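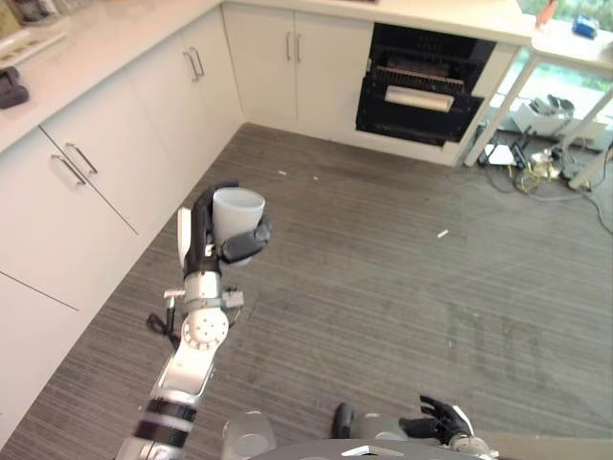

Photo: Haziq Pelupessy / Eseo

Print this article | E-mail this article

Keeping the hands working
How a two-armed kitchen robot gets looked after between shifts

The first job of the morning at Eseo's test kitchen in Tomoana is a plastic cup. The robot picks it up, lifts it clear of the body and holds it while Anahera Ashby watches the fingers.

Ashby is the technician in charge of the machine. She starts at 7:30 and wants it running by nine. The cup hold comes before anything else because a thin cup shows up problems that a heavier object hides. Too much grip and the wall buckles. Too little and the cup slides down against the lower finger.

"If the thumb is off by a couple of degrees, I'll see it in the cup before I see it in the log," she says.

The robot has two arms and two hands, the fingers dark and the arms mostly white. The kitchen it works in has white cabinets with bar handles and a black built-in oven with a drop-down door. Handles and doors are hard on fingers. Cups are easy on them, but they call for the finest control, so a hand that has spent a week pulling on handles has to be brought back into line before it goes near a cup.

That work follows a written list. Ashby powers down the arm, wipes the finger pads with a damp cloth and checks each one for cuts. She flexes every joint by hand and feels for grit. Carpet fiber is the usual trouble. The floor is gray carpet, and lint finds its way into the finger joints when objects are picked up from it. She gets it out with a soft brush and a pair of tweezers.

Then she turns to the cables. Each arm has cable that has to move with the elbow, and the amount of slack matters. A loop that is too short pulls at the connector when the arm goes up. One that is too long catches on things – a cabinet handle, most often. The bands on the arm get a tug, and any that have crept are put back.

Calibration takes 14 minutes a hand. The fingers close on a steel gauge made by Drirmont, a small tool shop across town, and the software compares the motor readings with the last good set. After that the cup comes out. The rule is 100 holds without a drop, split between the two hands, before the machine is released for the day.

Haziq Pelupessy, who writes the control software, says the rule came out of a bad stretch in January. The right hand kept letting go at full height, and the team spent three days looking for a fault in the code. The cause was a worn tendon in the thumb.

"I rewrote the grip routine twice," he says. "Anahera changed one part and it was fixed."

Tendons are now replaced after 286 hours of use, whether or not they look worn. The spares come from Skiment in sealed packs. Fitting a set takes most of an afternoon, and the hand then needs a fresh calibration.

Ashby would like a second pair of hands on the shelf so that a swap could be done over lunch. The request is in for next year's budget. Until then, the cup goes up again at 7:30 tomorrow.

Print this article | E-mail this article

Contact us | Copyright, all rights reserved | Back to top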